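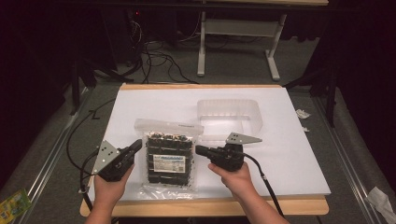 3 min read

The first thing she tells me is don't touch the table. Sorry, she says. It's just that the board has to stay put or the whole afternoon is junk.

She runs collection at Wella, a small outfit that makes examples for other people's robots. No robots do the moving. People do, with a gripper in each hand, and the recordings go off to a learning system that has to figure out the rest. Job this week: a clear bag of small dark packets, a clear tray, a white board. Bag goes in the tray. Then out. Then again.

"People think it's filming," she says. "Filming is easy. It's the doing it again part."

The order came from Yoon, the client, who wants 400 good runs of the bag task. She's at 58. It's the third day.

Why a bag? She laughs at that one. "Because they already had boxes. Boxes are fine, everyone has boxes. A bag changes shape every time you pick it up. It's shiny, it folds over on itself, you can see through it to what's inside. If you only show the model stiff things then it thinks the world is stiff."

And two hands? "One hand drags it. You'd do it with two at home, you just dont notice."

She used to train packers in a warehouse. Says it's closer than you'd think. New collectors get 3 hours of practice before anything they do is kept, and most of them hate the first one. The grippers have no feeling in them, obviously, so you squeeze too hard or you let go early. You learn to watch the plastic instead of your fingers.
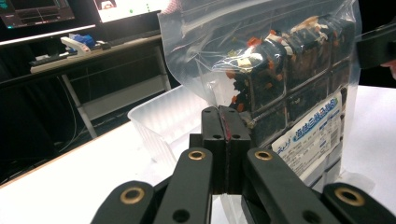 "Grab the edge, where it's flat," she says. "Go for the middle and you're pinching packets. Then it slides and you've got a bad run." Bad runs aren't thrown out, by the way. I had assumed they were. They get a tag and go in a seperate folder, and if the collector saved it, a slip and then a good regrab, she'll often push for it to stay in the main set. Yoon wasn't sure about that at first. There were emails.

"A model that's never seen a slip doesn't know what to do with one," is her case. "I want it to see me mess up and fix it. Not every time. Some."

The other fight is over speed. Collectors get fast. By the second day they're flicking the thing in without a pause, and it looks great, and she doesn't want it. Too smooth, too much the same. So she moves the tray. Turns the bag label up, label down. Swaps the collector for one who's left-handed. On a previous job, for Gerano, the tray stayed in one spot for a full week before somebody caught it. "It learned the spot. It did not learn the tray. We did that whole thing over." She still sounds annoyed.

Software is Fikard, which they built in house and which she describes as "fine." It lines up the views from the grippers and the head so a person can check them side by side. Checking is slower than collecting. That surprised me too. Someone has to sit and say where each grab starts and where it ends, and two people will not agree, and then there's a talk about what a grab even is. Is it when the jaws touch? When they close? When the bag lifts? They went with close. She'd have picked lift.

Does it get boring? "Yes." Long pause. "It gets boring and then it gets kind of interesting again. You start seeing how much your hands do before you tell them to."

What she wants next is worse bags. Soft ones, half full ones, ones that somebody already opened and rolled down. Also more rooms. One room with one light over one table is a problem and she knows it, the client knows it, it's a money thing. She's hoping for a second site by November.

Then she needs the table back. Run 59. I stand by the curtain and stay out of the way.

We use cookies to remember your settings. By staying on this site you agree to this. OK | Learn more

Contact us | © 2019 All rights reserved | Back to top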